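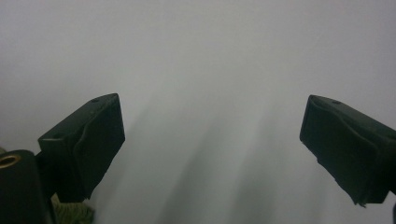

News > Valley Life > Conversations

The Woman Who Reads the Minutes

July 24, 2018
By the Valley Life desk

Print this article
E-mail this article

Effie Farquharson has a cold, and she wants it understood before we start that the cold came from the town hall. "They run that air conditioning like they're storing fish," she says, and goes to look for a tissue. She comes back with a roll of paper towels and a binder.

The binder is one of 40. They fill the bookcase in her front room in Prelthorpe, where a different sort of person would keep novels, and they hold the printed minutes of every public meeting in town that produced any. Selectboard, planning, water district, cemetery commission. She reads them all. Then she writes up what she found in a newsletter called The Second Reading, which goes out on paper to 300 households, a number that has not moved in years. When a subscriber dies, she says, a neighbor usually asks for the spot.

She is 67, and spent most of her working life as a court reporter, typing what other people said. I ask whether the newsletter is a kind of revenge.

"It's a kind of hobby," she says. "Other women my age have gotten into sourdough."

It began with a culvert. The culvert is at the bottom of Villalobos Road, and one spring it stopped doing the one thing a culvert does. Farquharson's car was on the wrong side of the water for two days. When she called the town she was told the matter had been discussed. She asked when. The person on the phone wasn't sure, but was confident that it had been discussed thoroughly.

"So I went down and asked for the minutes, and there it was. It had been discussed, all right. It had been discussed at eleven meetings. It had been tabled at nine of them. At one they ran out of time, and at the other one somebody moved to thank the road crew for their hard work, and that passed."

She typed up the whole history of the culvert on a single sheet, without comment, and left copies at the post office, the feed store and Emel, the lunch counter on the square, where the owner taped one to the pie case. The culvert was replaced that fall. Farquharson declines to take credit. The road foreman, she says, had been asking for the money all along, and it's in the minutes if you read them.

I say that must have been satisfying.

"It was terrible. I got a taste for it."

Most of what she prints now has no scandal in it at all. A recent issue gave half a page to whether the cemetery mower should be sharpened in town or sent out. Another followed a debate on the wording of a sign at the swimming hole, which began as "No Diving," became "Diving Not Advised," spent part of a winter as "Diving At Own Risk," and was finally put up as "No Diving." She ran each version with its date.

"I had letters about that one," she says. "People were wrapped up in it. They wanted to know how it would come out, and some of them had driven past the sign."

She has rules. She doesn't print anything said outside a meeting, even when people stop her in the parking lot to say it. She doesn't run opinion, including her own, although she admits that the order in which you put two facts can get a good deal done. She doesn't correct grammar inside quotation marks. On this point she has been asked to reconsider by more than one elected official.

"A man told me I made him sound like he didn't finish his sentences. I said, well, I have the tape. He said he knew what he'd meant. I'm sure he did. I'd have loved to print it."

I ask if anyone has ever tried to shut her down. She laughs, and then coughs, and then there's a break for more paper towel. The closest she has come to trouble, she says, was over Juvus.

Juvus is the software the town bought to put its meetings online. It was supposed to record them, write them up and send them to anyone who cared to have them, and there was a feeling around the square, not very well hidden, that it might also retire Effie Farquharson. She went to the demonstration. She sat in the front row. She brought a sandwich.

"They had a young man down to show it off, very polite. He had somebody read a paragraph out loud and up it came on the screen, nearly perfect. I was impressed. I thought, that's that, I'll take up the sourdough. Then they turned it on for a real meeting."

At a real meeting in Prelthorpe, three people talk at the same time and a fourth agrees with them from the hallway. The first write-up from Juvus ran to a great many pages and recorded that the water district had voted to "accept the goose." Farquharson has gone back over the recording. She believes it was "excess use." The correction took until May to get approved, and in the meantime the town was, on paper, the owner of a goose.

"I only printed what was in the official record," she says, with the calmest face I have seen on a human being. "I did follow up. I asked where it was being kept."

The town still has the software. It also has a clerk who takes notes by hand, as before, and who drops off a copy for Farquharson without being asked. The two of them get along well. They have an understanding about commas.

We move to the kitchen, where the newsletter is made. Anyone hoping for a newsroom will be let down. There's a table, a typewriter she uses for the envelopes, and a printer she speaks to in a low voice. Folding is done on the last weekend of the month with the radio on. She used to have help, but her helper folded in thirds and Farquharson folds in half, and they decided to stay friends.

Money doesn't come up until I bring it up. Subscribers pay $2 a month, when they remember, and some pay in tomatoes. She figures she breaks even in a good tomato year. A store in the next town once offered to buy an ad on the back page, and she turned it down because the owner had an application in front of the zoning board. After his application was denied she called and told him the page was free. He'd lost interest.

What does she think people get out of it? She takes a while over this. The refrigerator hums, and she looks at it as though it had interrupted a witness.

"I used to think they wanted to catch somebody. A few do. I get calls from people who are sure there's something rotten in the sewer budget, and I have to tell them I've been through it line by line, and it's sewer." She shrugs. "But mostly I think they want to know that somebody was in the room. The folks on those boards sit there for three hours on a weeknight for no money, and they argue about gravel, and they go home. I've made fun of every one of them. I've also never missed a meeting they showed up for. I think they'd be a little hurt if I did."

That last part seems to check out. When she was in the hospital with her hip, the planning board opened with a motion wishing her a quick recovery. It was seconded. Then there was discussion. One member wondered if "quick" put pressure on her, and offered "full" instead, and another thought it ought to be both. It took several minutes and the vote was not unanimous.

She has it in the binder, naturally. She reads it to me in the flat, clear voice she must have used in court, giving each speaker the same weight, down to the lone no, who explained for the record that he had nothing against Effie but felt they were setting a precedent.

"He was right, too," she says. "Next month it was somebody's gallbladder and they had to do the whole thing over."

I ask if she ever thought of running for something herself. She has been asked before, chiefly by people who'd like to see the newsletter stop. She served one term as library trustee, long ago, and found that she couldn't listen properly while waiting for her turn to talk. She also had to read about herself in the minutes. The secretary had her down as saying the book drop was "fine for now," and it bothers her to this day, because what she had said was "fine for the moment."

"It's different," she says, when I don't look troubled enough.

There's a meeting tonight, the water district, and she is going, cold or no cold, with a cardigan and a second cardigan. The agenda has one item on it: the thermostat at the town hall. It was tabled in the spring. She has brought it up herself under public comment, which under her own rules means she'll have to report it, and she has been wondering how to refer to the person who complained.

"'A resident,'" she decides, closing the binder. "'A resident stated that it was cold.'"

Print this article
E-mail this article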